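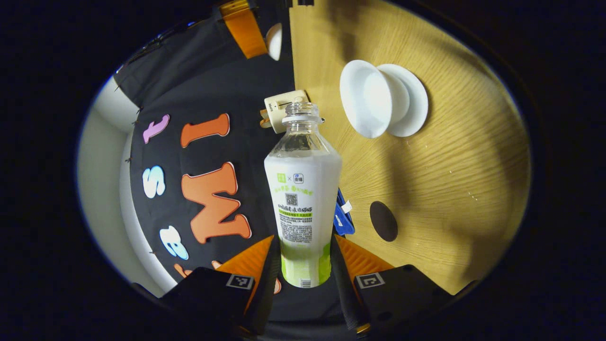 ¿Cómo hacer una encuesta telefónica a familias desplazadas cuando casi nadie contesta?

Publicado por Maribel_campo el 19 de enero de 2023

Hola a todos, y perdón de antemano por lo largo del mensaje. Trabajo en una asociación pequeña que acompaña a familias desplazadas y a las que las acogen en los barrios de Semer. Antes íbamos puerta por puerta, con calma, con un café si nos lo ofrecían, y las entrevistas salían bien. Desde la pandemia seguimos por teléfono y no levantamos cabeza: de 866 números que teníamos en la lista solo hemos completado 253 entrevistas, y sospecho que las mujeres mayores casi no aparecen. En febrero tenemos que entregar resultados. ¿Doy por buenos los datos? ¿Vuelvo a llamar? ¿Hay alguna forma de corregirlo sin mandar gente otra vez a la calle? Cualquier orientación me viene de maravilla, de verdad.

Man-lok Kong

Hola, Maribel. Te entiendo muy bien, pasé por algo parecido en Skodlow y todavía me acuerdo de aquellas tardes con el auricular pegado a la oreja. Lo primero que haría es separar los números que no existen de los que suenan y no contestan, porque son problemas distintos. En nuestro caso, de 2000 números quedaron 747 que funcionaban, y con esa lista limpia ya se podía trabajar. A los que no contestan, mándales antes un mensaje corto con el nombre de la asociación y la hora de la llamada, y prueba en tres franjas diferentes (a la hora de cenar nos iba estupendamente, aunque da un poco de apuro).

Sobre las mujeres mayores, muchas comparten teléfono con un hijo o un yerno, así que pregunta siempre quién más vive en la casa y pide hablar con ella en otro momento. Y revisa las preguntas, que por teléfono se entienden peor. Si preguntas por el agua, por ejemplo, di «botella» o «bidón» con todas las letras y no «recipiente»; para una persona un recipiente es una botella de plástico transparente como la de la primera foto, y para otra es cualquier cosa blanca y redondeada puesta en la mesa, como la de esta segunda. Cara a cara lo señalabas con el dedo y listo.
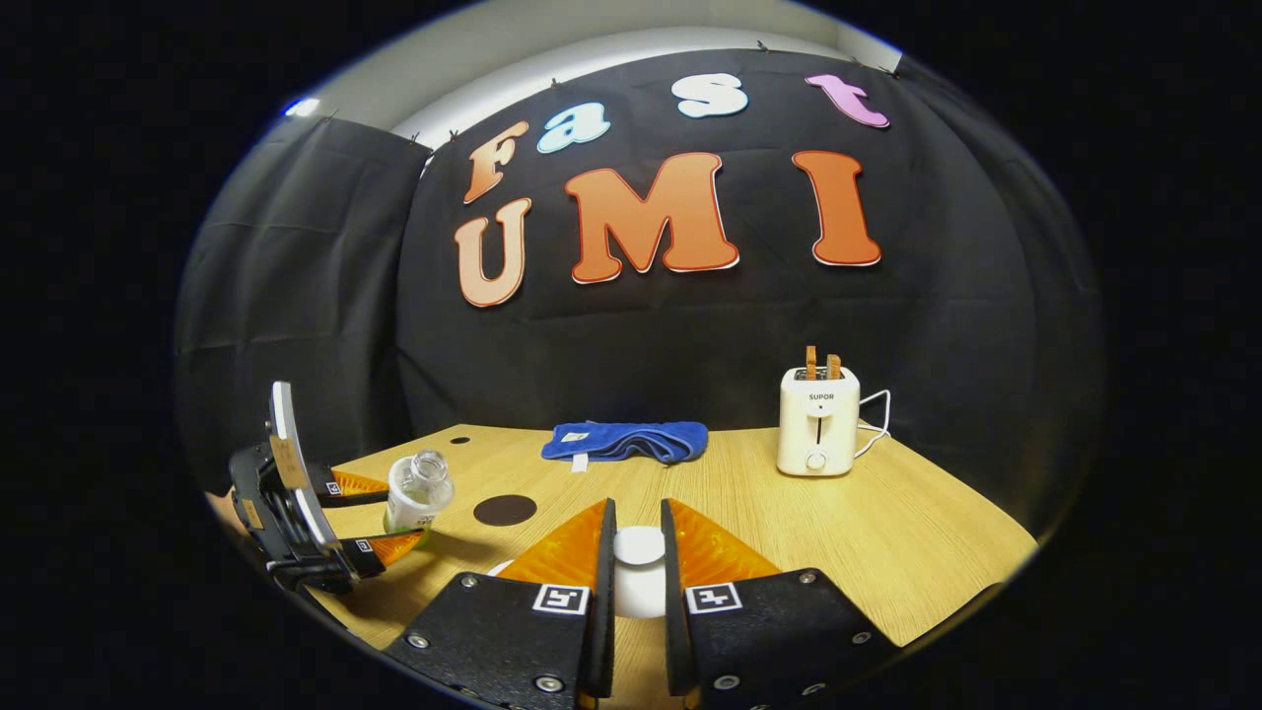 toni_r

Pondera por edad y sexo y ya está.

Lucía Ferrándiz

Con cariño para Toni, ponderar ayuda, pero si solo tienes cuatro señoras mayores estás haciendo que cuatro hablen por todas. Yo lo diría tal cual en el informe, con una tabla de quién contestó y quién no. Nosotras usamos la guía de Plilton para eso y la entidad que nos financiaba lo aceptó sin problema. ¡Mucho ánimo con las llamadas, Maribel, y cuéntanos cómo te va!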